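Print this page | E-mail this page

We use cookies to keep you signed in to the Herath help desk. Accept | Settings

Ticket 400: Table arrangement falls to one side
Queue: Floral and display
Opened by: Savita Rajput
Assigned to: Bimla Pathak
Status: Closed, one item carried over

Reported problem

The arrangement for the white table in the Delley workroom will not stay upright. It was made to the Mistura recipe: one yellow bloom, small white filler, greenery, and a single long leaf as the line element. Each time it is stood up it turns toward the leaf and settles on that side. Two rebuilds gave the same result. Foam and mechanics are standard stock from Cliltus. The client wants the long leaf kept.

Initial checks (Savita)

Foam soaked by floating, not pushed under. No dry core when cut through. Tape renewed on a dry rim. Table checked with a level in both directions, no slope. Filler stems shortened and reinserted, no change. Leaf measured at 47 cm including the part in the foam. The recipe does not give a length for the leaf, only "long."

With the filler at one end of the leaf and the point left free, all of the reach is on one side. Request a second opinion before I trim it.

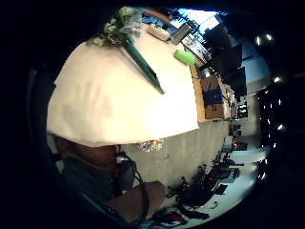
Step 1. Find out which element causes the turn

Take out the leaf and leave everything else in place. If the arrangement now stands, the foam and container are sound and the leaf is the load. If it still turns, reseat the foam first and repeat.

Result, 2:10 p.m.: stands without the leaf. Leaf returned to the same hole, turns again. The hole has also widened from repeated insertion and no longer grips.

Step 2. Move the insertion point

Do not reuse the old hole. Insert the leaf on the side opposite its direction of travel, so that it crosses the foam before it leaves the arrangement. Depth should be at least two-thirds of the block. Cut the end at a slant and push once, without twisting.

Result, 2:25 p.m.: improved. Stands, but moves when the table is bumped.

Step 3. Add counterweight

Set the yellow bloom high and slightly back from the center. Add heavier foliage behind it. Place 20 g of glass pebbles in the container on the side away from the leaf. Let the leaf arc low over the table; a leaf held high and straight pulls harder on the foam than one that curves down.

Result, 2:50 p.m.: stable when bumped. Leaf not trimmed. Savita confirms the outline is acceptable to the client.
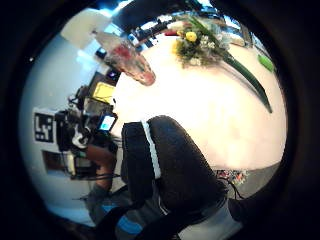
Table arrangement with yellow bloom and long leaf; glass vessel to the left.

Notes from assignee

The fault was in placement and not in materials. The Cliltus foam does not need to be returned. Please discard any block that has been pierced more than twice in the same spot, even if it looks intact from the outside.

The Mistura recipe should state a maximum leaf length and show the insertion side. I have asked for both to be added. That request is the item carried over.

Additional question from Savita: can the leaf be wired instead? Yes, with fine gauge along the midrib on the underside, but the wire shows on a pale table when the leaf turns over. Use it only if steps 2 and 3 fail.

Keep the arrangement out of direct sun until collection and top up the container in the morning. Recheck the leaf after topping up, as softened foam may let it drop.

Resolution code: Placement corrected
Last updated: April, 4:05 p.m.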